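Drawer talk: does the long red box earn its spot?

Every December this newsletter gets a small pile of letters about plastic food wrap, and every December I say I'll look into it and then don't. This time I did. The question, as put to me by several of you, is whether it's worth buying the long catering-style carton or sticking with the short roll from the corner shop and replacing it more often.

I went in doubtful. A long carton is an awkward thing to own. It won't fit most kitchen drawers unless you lay it corner to corner, and then nothing else goes in beside it. Stand it in a cupboard and it falls over whenever you reach past it for the rice. Bins and tubs are often suggested as the answer, and I've become suspicious of those too. Half the organising advice going around these days is a way of selling you a container for your containers.

Still, a plain cream tub, tall and open, with the back higher than the front, seemed a fair thing to try, so that's what went on the table next to the carton. 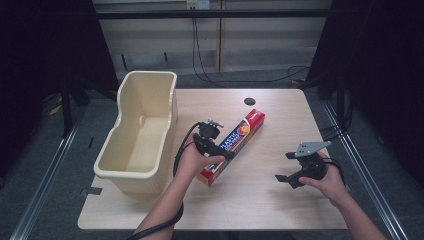 Bleddyn Lewis reckons the tub is a waste of bench space and that wrap should live flat on top of the fridge, where the box can be as long as it likes. Iida Koivisto wrote back to say she tried that for a winter and the cardboard went soft, and she has kept hers upright in the broom cupboard ever since.

I can see both sides and I'm not sold on either. The top of our fridge is already home to two baking trays and a cake tin with no lid. The broom cupboard smells of floor polish, and I don't fancy that near anything that goes over a bowl of leftovers.

Then there's the matter of what the box tells you. Food packaging likes to make promises, and I've learned to read them the way I read real estate ads. Ours has grapefruit, lemon and lime on it, which has very little to do with covering half an onion. It also has a slogan, MORE HEALTH MORE STRENGTH. More than what? Whose strength? I've had cling film in the house for most of my adult life and can't say it has done a thing for my back.

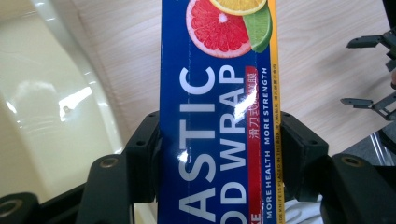
What I'd like printed in letters that size is how long the roll is and whether the cutter will still be any good by the end of it. A blunt cutter is what sends most wrap to the bin early, at least at our place.

So, for now: if you have a deep shelf, buy long. If you don't, buy short and put up with the extra trips. I wouldn't spend 5 dollars on a tub for it, though if there's one already in the laundry you may as well see if it fits. Letters to the usual address, and please, no more about beeswax.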